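**Getting a two-arm bench kit to help with the dishes**

May 9, 2022

We have had the Girker two-arm kit on loan since February. It sells for $898 without the rail. These are the tips we would give anyone thinking of buying one for kitchen chores.

- Bolt the rail down before you plug anything in. The arms will shift a loose one.
- Run the cables along the outside of each arm and leave slack at the elbow. Ours snagged on day 2 – a tie in the wrong spot.
- Use a cloth with some body to it. A thin tea towel slips through the fingers, and terry is easier to grip.
- Start with plastic plates. Leave the good china in the cupboard until you trust the settings.
- Wipe the camera lenses with a dry microfibre cloth. Steam from the sink fogs them and the arm starts to miss.
- Keep the grip force at the lowest setting that still holds. The manual from Vindeo, who handle repairs, covers this on page 11.

Demetrius Achterberg in the Ustby shop lent us a spare set of finger pads. The originals went shiny after 400 cycles, so order extras with the kit.

The colour of what you put in front of the arms matters more than the booklet lets on. Grey cloth on a grey counter gave us the most missed grabs, and we stopped using it. A purple cloth stands out well against dark reddish-brown marble, and a pink basket is just as easy to pick out. Stack plates with the smaller one on top, like the teal square one on the round squiggle plate, and keep the basket between the two arms so either one can get to it. Patterned plates are fine if you stand them up with a bit of room behind the grippers.
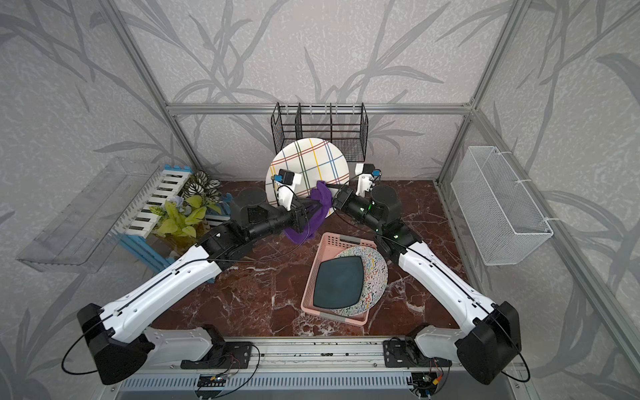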